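The Skusgate Local History Society makes one extended visit each year, and the route is normally settled before Christmas. Zofia Szulc, who has arranged the society's journeys for 8 years, met us in the reading room at Skusgate to speak about the most recent of them, a tour of mill owners' houses and estate villages in the north. Thirty-one members travelled.

The choice of subject was hers. Previous tours had followed churches, and before that canals, and she felt that the society's own papers pointed elsewhere. "We hold the letter books of the Borkowska family, who ran the dye works here and kept up a correspondence with other mill owners for two generations," she said. "Members had been transcribing those letters for years without having set foot in any of the houses they were addressed to."

The first call was at Amurora, a villa built by a cloth merchant who had spent his youth abroad and gave the house a name of his own devising. The party was received by the resident archivist, Wojciech Urbańczyk, and taken through the library before the house opened to the public. Mr Urbańczyk had laid out the replies to letters of which Skusgate holds the other half.

"It was the first time both sides of that correspondence had been read aloud in the same room," Miss Szulc said. "One of the members read for Borkowska and Mr Urbańczyk read for the house. They were arguing over the price of madder, and neither man gave way. We ran well past the time allowed for coffee."

Mr Urbańczyk, who joined the conversation by telephone, confirmed that the visit had altered his own catalogue. Item 2159, a bundle of unsigned notes long listed as household accounts, was recognised by a Skusgate member from the handwriting. "The notes are by the elder Borkowska daughter," he said. "She was plainly keeping her father's business in order while he travelled, and she was rather severe with our man about late payment. I have amended the entry and credited the society."

From Amurora the party went on to the estate village, where the school and the reading institute still stand – the latter now divided into two dwellings. Miss Szulc had written to both households in advance. One replied and showed members the original gallery, which survives above a bedroom ceiling and must be reached by ladder. Those who preferred not to climb were given tea in the garden.

Asked whether anything had gone less well, she was frank. The second house on the list closed its upper floors in June for work on the roof, and the society learned of this only on arrival. The coach was also too large for the lane to the burial ground, so members walked the last mile in steady rain. "I had driven it in a small car and thought no more of it," she said. "Next time I shall ask the coach firm to look at the route."

The tour has had one lasting result. The society and Amurora have agreed to publish the paired letters in a single volume, with the replies set on facing pages. Mr Urbańczyk will prepare the notes on the house, and Miss Szulc those on the dye works. The text of the first 2 letter books is complete. The third suffered from damp at some point in the last century, and several leaves will have to be read under a special lamp before anything is promised to the printer.

Readers of the society's journal have asked whether the tour might be repeated for those who could not obtain a place. Miss Szulc does not rule it out, though she would wish to see the upper floors open first. For the coming year she has turned to the coast, where a branch of the Borkowska family settled after the works were sold and went into shipping. "There is a house, a chapel and a very long wall," she said. "I have written to the owners of all three, and so far I have heard from the wall."
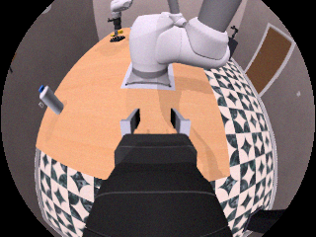 *Computer-rendered view of a wooden tabletop, with a white robot arm at the far side.*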